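Stutis Lantern Walk - tickets, parking, is it worth it with little kids?

carmela_paredes
Has anyone taken kids under five to the lantern walk at Botha Farm? Tickets are on sale now and the early slot is 5:30. Ours are 2 and 4 and fall apart by 7.

eneckdad
We went last year. It's a long loop and there is no shortcut back once you pass the pond. Take the stroller. The path is gravel but packed down fine.

HeikeReinholz
I'd skip it. We stood in line for the cocoa tent longer than we walked. The train display at Eneck Library is free and indoors.

tomsk8
Disagree with Heike. The train display is nice for ten minutes. My kids still talk about the lantern tunnel.

HeikeReinholz
Yours are 9 and 11 though. She asked about toddlers.

mapleandmain
Parking is what gets people. The main lot holds 320 cars and fills before the first slot. After that they send you to the school and you wait for the shuttle.

carmela_paredes
Is the shuttle okay with a stroller?

mapleandmain
You have to fold it. They won't let you on otherwise.

eneckdad
Cocoa line is shorter at the far end, by the exit gate. Or bring a thermos, they don't check bags. 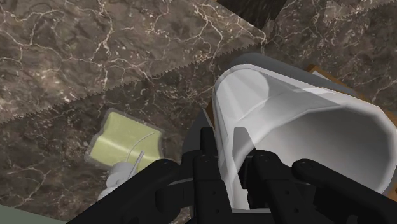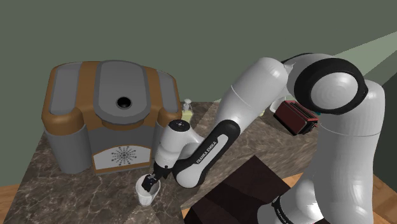
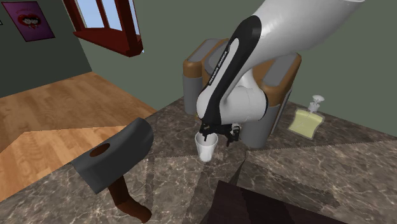
Also, buy through the farm's own page. Ekix adds a fee per ticket, so for four of us it came to more than the cocoa.

tomsk8
The farm page was down last night. Ekix was the only way I could get the early slot.

eneckdad
Worked for me this morning.

carmela_paredes
Got the 5:30 on the farm page, no fee. We'll take the stroller and leave at the pond if it goes badly.

eneckdad
Turn around before the pond. It's one way after that.

carmela_paredes
Right, before the pond. Thanks all.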